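Shedding shag rug on laminate - keep it or return it?
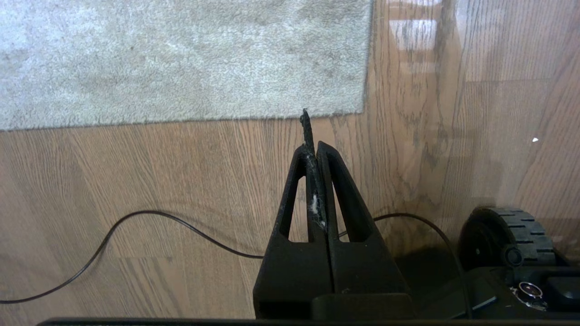 How long does a new shag rug shed?
Mine took two months with weekly vacuuming, and most of the fluff came off in the first three weeks.

brorkar_b
Pale gray shag on light brown glossy laminate. I get white fuzz everywhere and the glare, probably from the window, shows all of it. The rug was $190 from Tuvholm and I have 31 days to return it.

mopdog112
Turn the beater bar off. Suction only, both directions, then flip the rug and do the back.

lelov
Disagree on suction only. It leaves the dark specks sitting in the pile. I shake mine outside on Thursday and use a rubber broom after.

mopdog112
A rubber broom pulls fibers out. You are making it shed more.

lelov
Those fibers were loose already. Mine quit shedding.

arruda_k
Whatever you do with the rug, dust mop the laminate dry first. Wet mopping just pushes lint into the seams between the planks. And get the cable off the floor before you vacuum, I ruined a charger that way.

brorkar_b
OK, trying suction only for two weeks. If it still sheds it goes back. Does a felt pad help?

lelov
With sliding - not with shedding.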